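Good habits for recording handheld gripper demonstrations

I love this job. Give me a handheld gripper, a table and a box of household objects and I'm happy until somebody reminds me about lunch. But a demonstration is only useful if the next person can trust it, and that comes down to a handful of house rules. These are the ones we use at Zanderthorpe, tidied up so that other groups can borrow them. They're written for people who already have a gripper and a task list and want cleaner recordings out of both.

Before you pick anything up

Read the task card aloud. It sounds silly and it works! If the card says "place the frame on the table, facing the chair" and you can't tell which side counts as facing, stop and get the card fixed before recording. A vague card gives you five operators doing five different things, all of them correct.

Wipe the finger pads with a dry cloth and check that they meet evenly when you close the grip. Then look at the lens. A thumbprint on it will spoil a whole morning, and you won't notice until you play the recordings back.

Check the room too:

People nearby should know you're recording and should have agreed to it. A sign on the door is a start, but ask them as well.
Lights stay as they are for the whole batch. If somebody wants a lamp on, finish the batch first.
Clear a walking space around the table, wide enough to step back without looking.
Put away papers, badges and open laptops.

Gripping flat and framed things

Picture frames are my favourite objects to teach with, as they punish every lazy habit. They're thin, they like to swivel, and people grab them by whichever bit is closest. Our rule is to approach slowly, with the fingers open wider than you think you need, and to close only when both pads are level with the edge you mean to hold. Squeeze until the frame stops sliding, then stop squeezing. More force does nothing for the recording and can mark the frame.
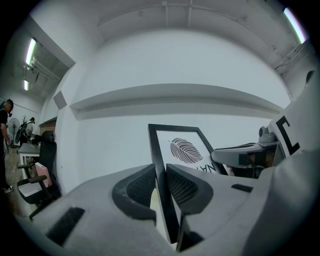 Once you have a hold, pause for a slow breath before you move. That short stillness makes it much easier to mark where the grasp ends and the carry begins, and it gives you a chance to feel whether the frame is about to turn. If it does turn a little, carry on and correct it at the table the way you naturally would. Small corrections are good data. Leave them in!

Never steady the object with your free hand. This is the rule everyone breaks, me included, and a take with a helping hand in it has to be thrown out. Keep that hand behind your back or in a pocket until the habit fades.

When to stop a take

Drop the object and you end the take, label it "dropped" and start again. Don't delete it. Erlinda Padilla, who looks after our labels, went through a batch of 237 takes one Friday and found 9 drops filed as successes. Most of them had simply been saved in a hurry. Since then the operator picks the label straight after each take, before touching the object again.

Stop at once if a person steps into your walking space, if something cracks or chips, or if your wrist starts to ache. Grippers feel light for the first few minutes and then they don't. We swap operators after seven takes, and I'd keep to that even with keen people – especially with keen people.

Naming and handing over

Use the task name, then the object, then the operator's initials, in that order every time. Write down anything odd in the notes box in plain words: "frame slipped left", "fan switched on halfway". Two or three words are plenty.

At the end of the batch, play back the first take and the last one in full, side by side if you can. If the light has shifted or the lens has been knocked, you'll see it there. Then charge the gripper, put the objects back in their box and leave the task card on top for whoever has the next slot.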